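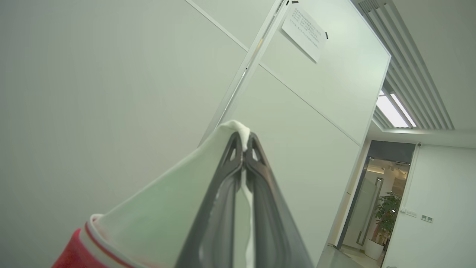 What is the difference between a verse and a pre-chorus?
A verse carries the story forward and usually changes its words each time it returns. A pre-chorus is a short passage, often with the same words each time, that raises tension and leads the ear into the chorus.

Songwriting I: Form and Lyric
Handout for Unit 3
Instructor: Rosalinda Calimlim

Students are expected to have read this handout before the Tuesday session. Bring a printed lyric sheet of a song of your choice, with the sections marked in pencil.

1. Section names
The terms used in this course are verse, pre-chorus, chorus, bridge and outro. Older textbooks may use "refrain" for chorus. In this course a refrain is a single repeated line, normally the last line of a verse, and the two terms should be kept apart in written work.

2. The chorus
The chorus states the central idea of the song. The title most often appears in its first or last line. Students frequently write a chorus that introduces new events; such material belongs in a verse.
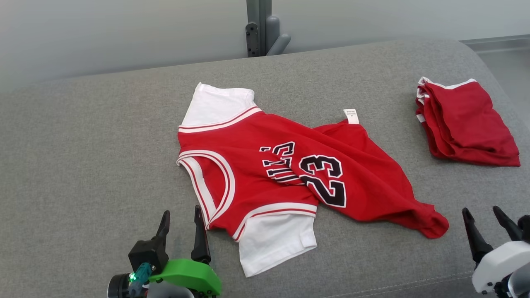

A chorus should also differ from the verse in at least one musical respect. The usual means are a higher melody, longer notes or a change in the rate at which the chords move. Play the verse and chorus on one instrument, without words, and ask a classmate to raise a hand when the chorus begins.

3. The bridge
A bridge normally appears once, after the second chorus. It may change the point of view, the time of the story or the key. Eight measures are customary – four are often enough. A song with three full verses may not need one.

4. Case study
We will listen to "Susutby" by Austra Žukauskas and Matúš Kolář. The recording has no pre-chorus, and its bridge uses only two chords. Note where the title first appears and how the final chorus differs from the first.

5. Assignment
Write two verses and a chorus on a subject of your choice. Rhyme is optional in the verses. Submit a typed lyric with chord symbols above the words, together with a rough recording made on any device. Recordings are not graded for performance.

Submissions go to Kevin Lynch in Room 366. Late work requires a signed extension form.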